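Vorratshaltung mit Konserven: Anmerkungen zur Ordnung auf kleiner Fläche

Wer Konserven in größerer Zahl aufbewahrt, steht früher oder später vor der Frage, nach welchem Grundsatz sie zu ordnen sind. Der Verfasser dieses Blogs hat sich im Mai erneut mit dem eigenen Bestand befasst und dabei einige Regeln überarbeitet, die seit dem Umzug nach Tinach unverändert gegolten hatten. Der Bestand umfasst derzeit 132 Dosen, überwiegend Obst, daneben Hülsenfrüchte und Tomaten. Er ist in einem Verzeichnis erfasst, das laufend fortgeschrieben wird.

Grundlage jeder Neuordnung ist eine freie Tischfläche. Dosen, die im Schrank hintereinander stehen, lassen sich dort weder vergleichen noch auf Beschädigungen prüfen. Ein erhöhtes Brett am hinteren Rand hat sich bewährt: Was darauf steht, bleibt auch dann lesbar, wenn die vordere Fläche belegt ist. 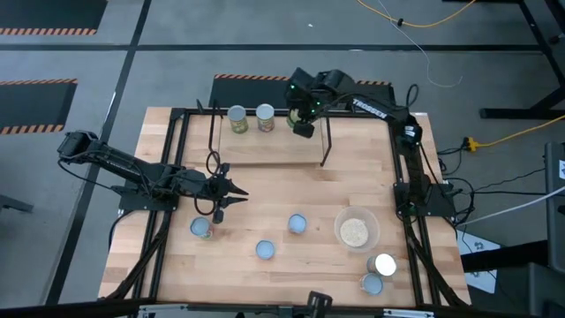

Ausgabe 8

Zwei Dosen nebeneinander auf dem Brett verdecken einander nicht, und die Etiketten bleiben nach vorn gerichtet. Auf der Tischfläche davor gilt das Gegenteil. Von oben betrachtet unterscheiden sich Dosen kaum; ein heller Kreis gleicht dem anderen. Der Verfasser empfiehlt daher, auf der unteren Ebene genügend Abstand zu lassen, damit sich jede Dose einzeln greifen und drehen lässt. Für Kleinteile und Trockenware wie Cracker genügt eine durchsichtige Schale, deren Inhalt ohne Anheben zu erkennen ist.

Hinsichtlich der Reihenfolge bestehen unterschiedliche Auffassungen. Der Haushaltsratgeber Grekora, nach dem der Verfasser lange verfahren ist, ordnet ausschließlich nach Mindesthaltbarkeit. Dieses Vorgehen ist korrekt, führt im Alltag jedoch dazu, dass Birnen, Bohnen und Tomaten ohne erkennbaren Zusammenhang nebeneinander stehen. Seit der Überarbeitung wird zunächst nach Warengruppe und erst innerhalb der Gruppe nach Datum sortiert. Ältere Dosen stehen vorn. Neu eingekaufte Ware wird grundsätzlich hinten eingestellt, auch wenn dafür eine ganze Reihe vorgezogen werden muss.

Bei Obstkonserven kommt der Gestaltung des Etiketts eine praktische Bedeutung zu. Eine Abbildung der Frucht wird schneller erfasst als der Schriftzug, insbesondere bei schwachem Licht in der Speisekammer. Pfirsiche und Birnen sind auf diese Weise ohne Weiteres auseinanderzuhalten, und ein Etikett mit orangefarbenen Zitrusscheiben auf blaugrünem Grund fällt selbst in der dritten Reihe auf.
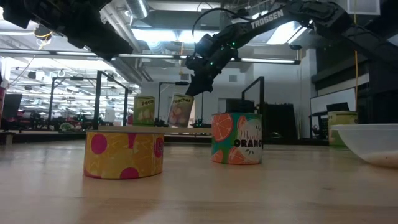 Obstkonserven: Pfirsich, Birne und Orange.

Zu beachten sind ferner die unterschiedlichen Formate. Kurze, breite Dosen gehören nach unten oder nach vorn, hohe und schmale nach hinten. Gestapelt wird höchstens in 2 Lagen und nur bei gleichem Durchmesser. Die Regaleinsätze der Firma Dorora, die der Verfasser seit einigen Jahren verwendet, sind für niedrige Formate gut geeignet; bei hohen Dosen fehlt es an lichter Höhe. Ein Einsatz von Liapis wurde ebenfalls erprobt und wegen der zu schmalen Stege wieder entfernt.

Verbeulte Dosen werden gesondert gestellt. Bei Beulen an Falz oder Naht sowie bei gewölbtem Deckel erfolgt die Entsorgung, und zwar ungeöffnet — auf eine Geruchsprobe wird verzichtet. Leichte Druckstellen an der Seitenwand gelten hier als unbedenklich, führen aber zu einem Vermerk im Verzeichnis und zu baldigem Verbrauch.

Die nächste Durchsicht ist für den Herbst vorgesehen. Bis dahin soll auch die Beschriftung der Regalböden erneuert werden, die sich an der linken Seite bereits ablöst.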